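Osa Tabletop Manipulation Station

Single-arm workstation for handling and placement tasks

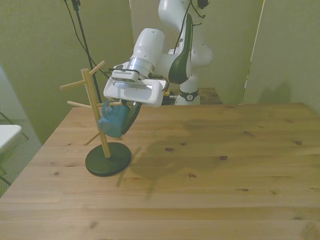 Osa station with gripper and wrist camera. Task shown: mug to peg on a mug tree.

The Osa station is a complete single-arm setup for labs, test kitchens and training rooms that need a robot working at table height. Hanrahan supplies the arm, gripper, wrist camera, controller and a base mount for use behind or on the edge of a table. The table is not included. Most buyers already have one that will do.

What comes in the standard package

Arm with base mount and mounting hardware
Parallel gripper with one set of fingers fitted and one spare set
Wrist camera with bracket and cable
Controller, power supply and emergency stop
Cable clips and sleeve for the arm
Groltarico task software, single-seat license
Two days of on-site setup and operator training

Part number for the standard package is OSA-641. Please quote it on all purchase orders and service requests.

Choosing objects and fixtures

Household items are a good place to start. A mug tree and ceramic mugs cost very little compared with the rest of the station and give the gripper a real placement problem, with a handle that has to meet a peg at the correct angle. Buy spare mugs. Glazed ceramic chips when it is dropped, and a chipped handle changes the grip.

Stands should have a heavy or wide base. Light stands shift when the arm makes contact, and the next attempt starts from the wrong position. If you plan to repeat the same task over many runs, order the non-slip base pads (set of 16, sold separately).

Planning the space

The table should be rigid and should not rock when pushed at the front edge. Solid wood and steel tops both work. Check that the back edge can take the base mount, or order the floor pedestal. Leave clear floor on at least one side so an operator can reach the emergency stop without leaning across the work area.

Overhead light throws the shadow of the arm across the work surface. Where camera images matter, plan for a second light from the opposite side. A support pole for overhead cables is optional and can be added later.

Budgeting

Buyers often plan for the arm and forget the rest. Besides the package price, allow for:

Table or pedestal, if needed
Extra finger sets (these are wear parts)
Task objects and replacements
Additional Groltarico seats
Annual service visit after the first year
Electrical work, if the outlet is not on its own circuit

We quote the package and the options on separate lines so they can be assigned to different budget codes. Leasing is available through Brelmont on terms of 2 years or longer. Lease customers get the same setup and training as purchase customers.

Lead time

Standard packages ship in nearly 6 weeks from receipt of order. The floor pedestal is made to order and may ship separately. Orders meant for delivery before the end of the year should reach us by the start of November.

Contact

Quotes and leasing: Maya Darwish
Site planning and table questions: Algirdas Sepp
Service and spare parts: Rosalind Achterberg

Demonstrations are held Thursday afternoons at the Hanrahan showroom, by appointment. You are welcome to bring your own objects. Please tell us the size and weight beforehand so the right fingers are on the gripper when you arrive.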